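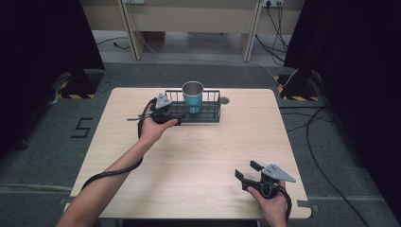

Teal cup in the wire rack, wooden table.

June 2, 2025
Yard notebook, Tlapale depot. Driver skills prep, entry by L. Dlamini

Set out the serpentine and the offset alley this morning with Azucena. The paint marks from last August are mostly gone, so we re-measured from the light pole by the wash bay and used that as zero. Numbers are on the inside cover of this book. Please don't start from the fence, it moved when they did the drainage.

Offset alley first. Crisóforo ran it in the day cab with the short trailer, then again with the long one. Short trailer was clean both times. With the long one he brushed the second barrier on the driver's side at the tandem. He says he started his turn on the same mark for both, and the tracks in the gravel agree with him. Moved the turn-in mark back and he cleared it on the next try. New mark is the orange one. The yellow one is still good for the short trailer, leave it.

Backing to the dock. Scoring is distance from the rear bumper to the line, no touching. Dionysis stopped 50 mm out on his best run, which would place well in most years. His others were longer. He is using the left mirror only until the last bit and then getting out to look. Under the rules we have he is allowed 2 exits, so he should save one for the end and not burn both early. Talked to him about it and he wants to try it his way once more before changing.

Pre-trip inspection. Tantzin, sorry, Tonantzin (she will be reading this) planted the defects on unit 812 before lunch. Loose gladhand seal, marker lamp out on the right rear, mud flap bolt missing, and the fire extinguisher with the pin taped. Azucena found all but the lamp. Crisóforo found the lot but went over time. The order he walks is the problem: he does the cab, goes to the back, then comes forward to the hitch and has to go round again. Wrote out the counter-clockwise order on a card for him. It's in the door pocket of 812.

All defects put right after and signed off in the unit's book. The lamp needed a new pigtail, the old one was green inside.

Air. 812 was slow building to cut-out. Did a leak-down with the brakes applied and it was inside the limit, so it's probably the dryer. Booked in at Prero. Use the other tractor until it's back.

Written test. Practice questions came from the Plorura binder, which is a year old. Two of the weight questions don't match the current handbook. I crossed them out. The one with the 1,000 kg pallet and the axle spread is still fine, and everyone should do it with a pencil before they try it in their heads.

To do
Barrels: need more sand in them, the wind took one over during the serpentine.
Tonantzin to ask Pornberg whether we can borrow their straight truck for a day.
New batteries for the stopwatch.
Right-hand turn station not set up yet. Needs the curb blocks, which are under the snow fence behind the shop.
Dionysis to rerun the dock, three exits is a fault, remember.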